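Section 3. Setting Up the Intake Kiosk at a Walk-In Clinic

This section covers first-time setup of the Fakton intake kiosk at a clinic front desk. Allow 15 minutes per kiosk. The clinic record must already exist in Edent before you begin.

3.1 Before you start

Have the clinic site code and the supervisor PIN on hand. The kiosk must be within reach of a grounded outlet and a network jack.

CAUTION: Do not place the kiosk where a patient in line can read the screen over another patient's shoulder. The privacy filter narrows the viewing angle but does not block it.

3.2 Connecting the kiosk

1. Plug in the network cable, then the power cord.
2. Press and hold the side button until the status light turns green.
3. On the Welcome screen, select Clinic Setup.
4. Enter the site code and select Next.
5. Enter the supervisor PIN. The kiosk restarts once.

Note: If error 883 appears after step 4, the site code is not active in Edent. Ask the record administrator to activate it, then repeat step 4.

3.3 Setting the intake questions

1. Open Forms and select Adult Intake or Child Intake.
2. Turn on each question the clinic uses. The child form has 13 questions by default.
3. If the clinic offers discounted care, turn on Household Size and Income Range. These two must be on together or the sliding fee will not calculate.
4. Select Save, then Publish.

Note: Patients under the age set in Site Rules are sent to Child Intake automatically. A parent or guardian must sign.

3.4 Testing

1. Select Test Patient and complete one adult form and one child form.
2. Check that both appear in the Edent queue.
3. Delete both test entries before opening the kiosk to patients.

CAUTION: Test entries left in the queue are counted in the monthly visit report.
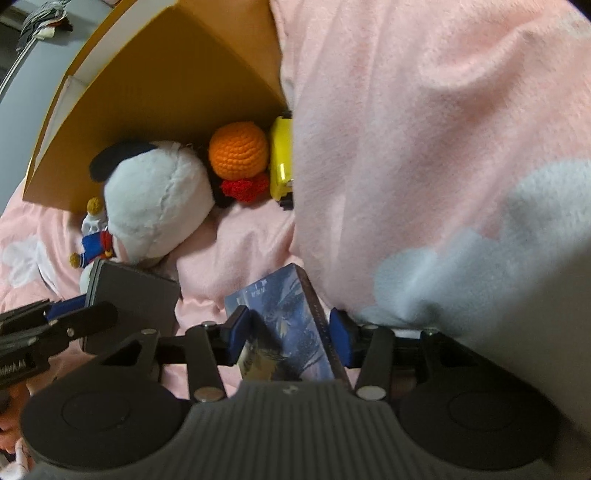
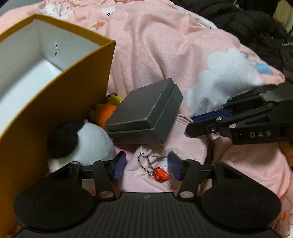
Jallavley Documentation Desk
Technical Writer, Clinic Systems

3.5 Daily restart

The kiosk restarts at 3 a.m. Forms in progress at that time are not saved. Clinics with overnight hours can change the restart time under Site Rules > Schedule.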